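Proofing Before the Press Run
Fri 1 November

Clients of the Istbridge office regularly ask why a printed proof is required when a file has already been approved on screen. The question is a fair one, and the practice adds a day to most schedules.

A monitor produces colour with light, while a press produces it with ink on paper. A deep blue that looks rich on a laptop may print closer to purple, and the same file will look different again on uncoated stock. In July we prepared a programme of 564 copies for the Warkow recital series. The grey chosen for the cover was approved on screen and rejected within a minute of the paper proof arriving. 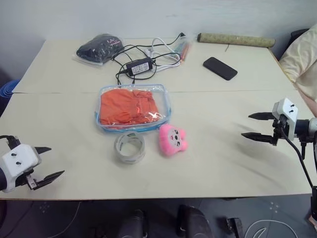 The correction cost $79. Reprinting the full run would have cost considerably more, and the programmes would have missed opening night.

Our current procedure is as follows. Orders under 500 copies receive one digital proof on the final stock. Larger orders receive a second proof after any change to colour, fold or trim. Body text smaller than 9 point is read aloud by two members of staff, including page numbers and telephone numbers.
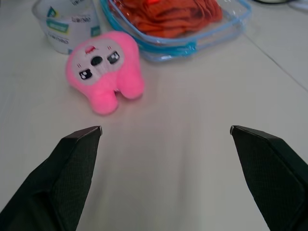
Pale grey-white surface, with two dark gripper fingers set wide apart.

Delacroix labels and Suvetti folders will follow the same procedure. Clients are asked to sign and date the proof itself and return it to the front counter. Approval by telephone is no longer accepted.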